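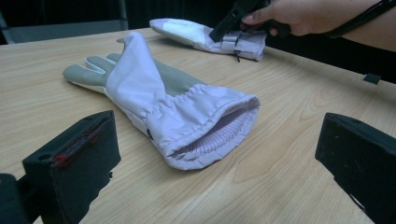

A reader wrote in to say that ski gloves should never go through the washer, and that hers came out of one with the insulation in lumps. I've washed mine by hand ever since I bought them, so I can't argue with her.

Everything went on the table on 1 October 2019, which is early, but last January I found out at the lift that I had 2 left gloves in my bag. The lavender pair is staying. The ribbed knit inside the cuff keeps my wrists warm and the long outer cuff goes over my jacket sleeve. I paid $65 for them at Birketti.

The old black mittens are going. One thumb has split and I've already sewn it 2 times.

Next is the sock drawer. After that I need to find out where I put the goggles.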